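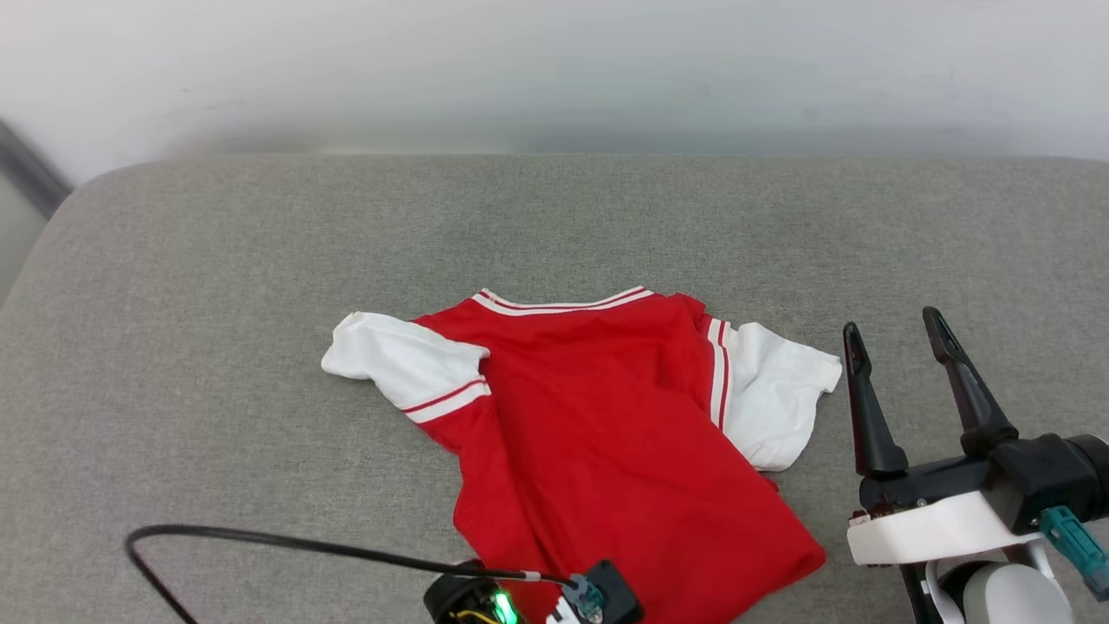
## Known fault: gripper stays open (Gusel, shirt folding)

Affects episodes 415 to 483. The close command was logged but the fingers did not move. The arm carried on with the fold and left the shirt where it lay, as with the red and white one on the grey seat.

- **Cause:** not confirmed. Obadia Khaemba suspects a loose plug at the gripper.
- **Green LED:** shows power only. It stayed lit during the fault, so do not use it as a check.
- **Labels:** affected episodes are marked `grip_fault` and left out of the training split.
- **Safety:** the fingers may close late. Cut power before moving the shirt or the cable by hand.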